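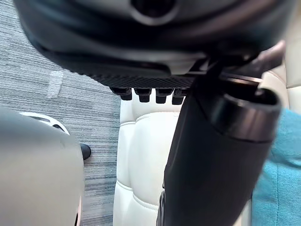 Who decides when a robot arm may move near a person who is sitting down? In our rules the person decides, and the operator only carries out the decision. The arm stays still until the seated person has said a clear "go," and it stops at the first "stop," even if the word was said by mistake.

Call for participants: testing a code of practice for robot arms in living spaces

Posted 2/4/21 by the Kutton working group on home robot practice

Kutton is looking for people to help us test a written code of practice. The code is for people who operate a robot arm in rooms with ordinary furniture, where somebody may sit, walk past or leave clothes on a chair. We have a full draft. Now we need readers and testers who will follow it word by word and tell us where it is not clear, where it is too strict, and where it allows something that it should not allow.

The sessions take place at our house in Narnavbridge. The robot work itself is prepared together with Flikell, who wrote the first version of the operating rules, and Howlader, who keep the incident log and will check that we follow our own text.

What the code covers

The draft has seven chapters. The longest one is about soft things: blankets, sweaters, cushions, padded seats. Most of the existing guidance we have read was written for factories, and it says very little about cloth. A loose sleeve can be pulled into a joint, and a gripper can close on a fold of fabric that has a hand under it. Our draft says that any loose fabric within reach of the arm must be either the object of the task or moved away before the power is switched on. We expect many discussions about this rule and we welcome them.

Other chapters are about floor markings, speed limits near furniture, who holds the stop button, cameras and privacy, and what must be written down after each session. The last chapter is about visitors and is still short.

Who we are looking for

We have 40 places. They are divided in two groups.

Operators. You have used a robot arm before, at work, in a school or as a hobby. You do not need a certificate. You should be able to stand for one hour and to read a procedure aloud in English while another person performs it.

Seated participants. You need no experience with robots at all. It is even better for us if you have none. You sit in a chair, you give the "go" and "stop" words, and afterwards you tell us what you understood from the safety talk. People who use a cane, a walker or a wheelchair are very welcome, and the rooms are on the ground floor.

You must be 18 or older. We ask you not to apply if you have worked for Kutton, Flikell or Howlader, as you would know the draft too well.

What you will do

Each participant comes for two sessions. Before the first one you receive the chapter for your group and a one-page list of words. Please read both at home. A session lasts three hours with a break, and the robot is powered for no more than 60 minutes of that time. The rest is talking, reading and filling in the comment sheet.

During powered time these rules are fixed, and they are not part of the test:

- One person holds the stop button and has no other job.
- The arm does not pass above the head or the lap of a seated person.
- Scarves, long necklaces and open jackets are left in the cloakroom.
- Tape marks on the floor are not moved during a session.
- Any person in the room may say "stop" and does not have to explain it.

After the second session we will ask you to mark every sentence in your chapter as clear, unclear or wrong. Please be direct with us. In an earlier reading, several people marked the same sentence as unclear and then wrote politely that it was probably their own fault. It was our fault - the sentence had two meanings, and we have rewritten it.

Payment and practical points

Participants receive 600 for both sessions together, in local currency, paid by bank transfer after the second one. If you stop early, for any reason, you are paid for the hours you were present. Travel inside Narnavbridge is paid on top if you keep the ticket. Lunch is served, and you can tell us about allergies on the form.

The sessions run through May. You may choose mornings or afternoons. We cannot offer evenings, because the draft itself requires daylight or full room lighting for powered work and we have not finished installing the lamps.

Your data

Cameras on the robot record during powered time. The recordings are used to compare what happened with what the code says should happen. Only the working group and the log keeper at Howlader can watch them. You can ask for your recordings to be deleted up to the day when the final text is published. If you do not want your face recorded you can still take part, and we will arrange the chair in another direction.

How to apply

Please send a short letter, half a page is enough, to the Kutton office in Narnavbridge. Write which group you prefer, which times are possible for you, and one rule that you follow at work or at home which you think is badly written. We will read this last part with special interest. There is no right answer to it.

Applications are read in the order they arrive. Everyone gets a reply, also those for whom we have no place. If your group is full we may ask if you would like to join the other one, or to read the draft at home without coming to the sessions.

Last updated: seated places still open, operator places nearly full

7 comments | Share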